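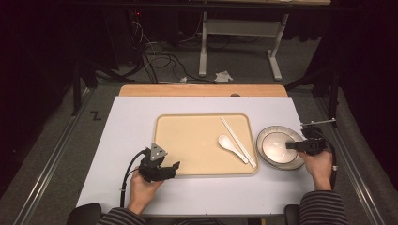
Reading time: 9 minutes

Chapter 4
Choosing a Hand-Held Gripper Kit

I bought my first kit on the strength of a brochure, and I've been a grumpier and better shopper ever since. So this chapter is a shopping chapter. We'll take one product, the Tredosik Pair, and go over it the way I'd like you to go over any kit before your department signs for it.

The Pair is two grippers you hold in your own hands. You do the job yourself, jaws in place of fingers, and the recordings are used later to teach an arm the same job. Doscombe sells it in Britain for 3,000 pounds with the software licence, and 900 a year after that if you want support (I'd take the first year and then see). Mullham makes a cheaper rival, which we'll get to in section 4.5.

My standard test is laying and clearing a meal tray. It sounds too easy, doesn't it? But look at what you're asking of the jaws. A round bowl has to be gripped at the rim or steadied from the side. A spoon lies nearly flat, with very little to get hold of. Chopsticks are worse, two thin things side by side that would much rather roll apart than be lifted together! I like pale crockery on a pale tray and a white board too, as it gives the vision software less to go on.

Then there's the matter of your arms. Most brochures talk about jaw force and skip straight past comfort, but you'll be holding these for a whole afternoon. I work sitting down, in a chair with armrests, and my students who tried it standing were asking for a break well before I was. Each gripper has its cable, and you should think about where both will run before you start. Mine caught on the bowl twice in the first session and I lost both recordings.

Over one October I made 300 recordings with the Pair, and almost 55 had to be thrown away. Most of those were chopstick trouble and a few were plain clumsiness on my part. I've kept the bad ones, and you'll be sorting them in the exercises for section 4.3.

Before you read on, jot down a job you'd want to teach and every object it involves. Keep the list by you. In section 4.1 we measure jaw opening using the Stefanou method, and you'll need the thinnest and the widest thing on it.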